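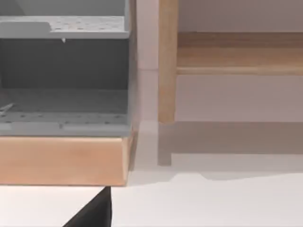
Musa Balogun asked first whether we should go on recording demonstrations by remote control at all, when the operators say that guiding the arm by hand feels more natural to them. He wished to have this discussed before the other points, and the meeting agreed to change the order.

5 min read

Minutes of the demonstration group, Kastora project
15 August 2026

Present: Musa Balogun, Mandla Tshabalala, two operators from Ezeani, and the writer of these minutes.

1. Hand guiding or remote control

Musa explained his opinion. When a person holds the real arm and moves it through the task, he feels the weight and the contact, and he stops in time. With the remote controller in the simulator he feels nothing, and he must judge everything by the eyes. Musa has seen operators push a gripper finger into a shelf edge and continue pushing, since the view did not make it clear that they had already arrived.

Mandla Tshabalala did not agree completely. In hand guiding, the body of the person is often in the way of the cameras, and these recordings must then be cleaned or thrown away. The simulator also lets us start again from the same position as many times as we want. She would prefer to improve the controller before we give up on it.

One operator said that the tiredness is also different. After a morning of hand guiding her shoulders hurt. After a morning with the controller it is her eyes and her patience.

It was decided to keep both methods. Remote control stays the main method for the shelf tasks in simulation. Hand guiding will be used for the tasks where contact is important, beginning with the drawer task.

2. The shelf rack task

The meeting looked at the gray rack on the wooden block. The task is to approach the lower tray from the front, go in between the two levels, and come out again without touching the upper shelf.

The operators reported that the approach is the difficult part. When the gripper comes from low and near, the finger looks very large in the view and the distance to the wooden block is hard to guess. The shadows on the floor help a little, but the operators do not all use them in the same way.

Mandla proposed a short pause before the entry, so that each demonstration has a clear point where the approach finishes and the entry begins. Musa was afraid that the policy will learn the pause as a part of the task and stop there also when it is not necessary. After some discussion it was agreed to record one set with the pause and one set without it, and to compare.

3. State of the recordings

29 demonstrations of the shelf task were accepted since the last meeting. 5 were refused. In 2 of these the operator let go of the controller too early and the arm drifted. The others had a collision with the rack.

There was a question whether a demonstration with a small correction should be accepted. Musa is in favor, for the reason that a robot which has seen only perfect movements does not know how to come back from a bad one. Mandla asked that corrections are marked in the log, so that they can be taken out later if needed. Agreed.

4. Controller from Starnar

The new controller has arrived and was connected to the simulator. The wrist rotation is too sensitive. A small turn of the hand gives a big turn of the gripper, and the operators now hold the elbow against the table to control it. Mandla will lower the scale and write to Starnar about the button for opening and closing, which sticks.

The question of force feedback was raised again. The offer from Dolinance is above our budget for this year. It was postponed to the December meeting.

5. Instructions for new operators

The written guide is old and still describes the former keyboard control. The writer of these minutes will prepare a new text. The operators asked that it includes how to hold the controller, when to take a break, and what to do after a mistake (do not hurry back, first stop, then reset or correct).

6. Tasks

Mandla: rotation scale, message to Starnar, column for corrections in the log.
Musa: plan for hand guiding of the drawer task.
Operators: the two sets of the shelf task, with and without pause.
Writer: new guide.

7. Other matters

The room with the real arm is to be locked in the evening. The key stays with Musa.

Recent items
Minutes: drawer task, first discussion
How we name the demonstration files
Ezeani operators: schedule and breaks
Notes on resetting the simulator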